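Every few months a supplier tells me their robot cell can't drop things. So a thread on Derken's new two-arm simulation for the Dretby packing line, which dropped things in a way I've not seen before. 1/

It was sold to us as proof. The arms pick up a part, pass it across, put it down. If it works in the sim it works on the floor, says the brochure. I have heard that one before. 2/
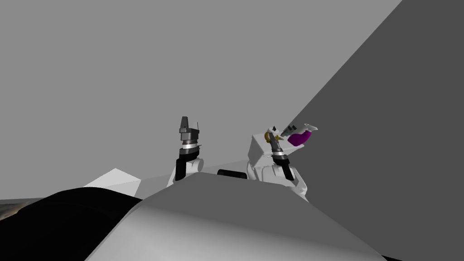 Posted by Thái
2023-12-10

3/ The log for the long run says 3,408 handovers, no faults. I don't trust a page with no faults on it, so I asked for the gripper views as well as the log. They took a while to arrive.

4/ In 528 of those handovers the log has the receiving gripper down as "holding". The gripper views for the same entries tell another story.

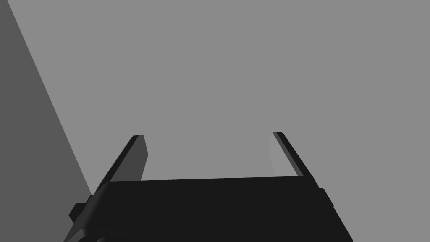
Gripper view: jaws open, nothing between them.

5/ As far as I can tell, "holding" gets set when the close command is sent. Nothing checks that the fingers have met anything. The software asks itself whether it did its job and says yes - very reassuring.

6/ Derken's first answer was that it's a display problem. Fine, then show me the part. Their second answer was that the part had been "released early", and that is a dropped part where I come from.

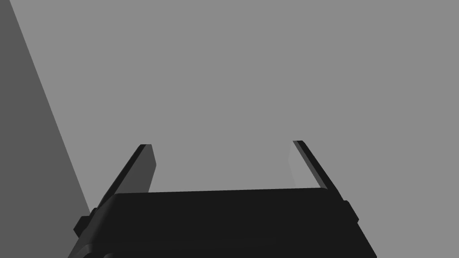
7/ And it matters outside the sim. On the real line the guard door unlocks when both arms report a finished handover. If one of them can say "finished" with the part still on its way to the floor, somebody could be reaching in at the wrong moment.

8/ We had a near miss like that in September, on the old Dendetti cell. A false "clear" signal, a hand inside, an arm that started up again. No injury. It still took 6 weeks to get anyone to write it down properly.

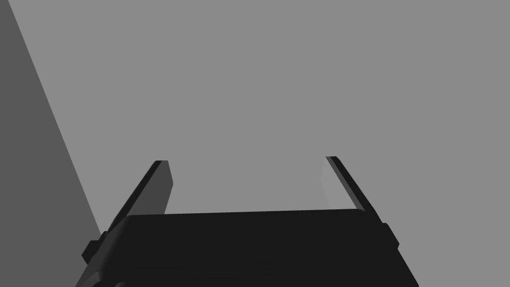 9/ What I've asked for: a finger-width check before "holding" can be set, a second check after the lift, and the door lock taken off the handover signal altogether. The first two are an afternoon's work. They've quoted 40 days.

10/ Until then I'm not signing it off. I'm told this makes me difficult. The sim can carry on giving itself full marks, but the door stays locked.

Comments

palletjack_7: Same here with a different supplier. Ours said "gripped" with the air line unplugged.

mossy_bearing: Is the finger width even in the log? If it is you could check the lot without waiting for them.

Thái: It's in there, but it's the width they asked for and not the width they got. Yes, I know.

nightshift_lou: 40 days for an if statement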